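How to Clean the Lining of a Jewelry Box

A jewelry box collects dust faster than most things on a dresser. The lid gets left up, the lining holds on to whatever lands on it, and a pale lining shows all of it. Cleaning one takes under an hour of work plus drying time.
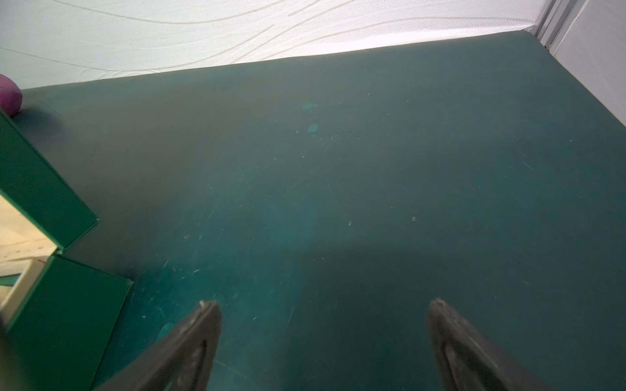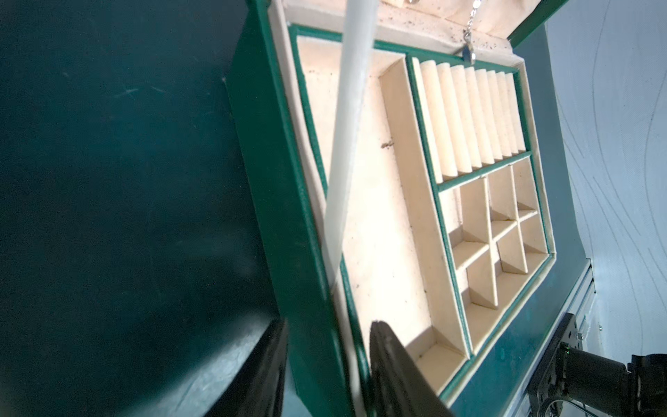 By Analyn Salazar
Home Care Editor
Updated 8/4/19

What you need

A soft, dry toothbrush or small paintbrush
A vacuum with a narrow hose attachment
An old nylon stocking and a rubber band
A lint roller or masking tape
A white eraser, the kind sold for suede
Two white cotton cloths
Mild dish soap

Step 1: Take everything out

Set the box on a hard, flat surface with good light. Remove the rings first, then anything lying in the long compartment and the small squares. Necklaces come last. Check the lid for them before you tip the box – a thin chain is easy to miss against a cream lining, and it tangles quickly. Lay chains out straight on a towel.

Step 2: Brush the lid

Start with the lid lining so that the dirt falls into the tray, where you will be cleaning next. In the green box in the second photo, the lid has far more brown and black flecks than you might expect on a surface that holds so little. Brush in one direction with short strokes. Do not press, or you will work the flecks into the nap.

Step 3: Vacuum the tray

Stretch the stocking over the end of the hose and hold it with the rubber band. Use the lowest suction. Go down the long compartment once, then do the small squares one at a time, brushing the dust out of the corners as you go.

Step 4: Clean between the ring rolls

Spread two rolls apart gently with your fingers and run the brush along the slot. Wrap masking tape around a craft stick, sticky side out, and slide it through to pick up what is left.

Step 5: Treat the marks

Rub any remaining spots lightly with the eraser. If that does not work, dampen a cloth with water and one drop of soap, wring it out well, and dab. Test the bottom of a corner compartment first. Some linings are glued down and will pucker if they get wet.

Step 6: Wipe the outside

Use the second cloth, barely damp, on the outer walls. Go along the piping with a fingertip inside the cloth. Leave the lid open until the lining is completely dry – overnight is best – and then put the jewelry back.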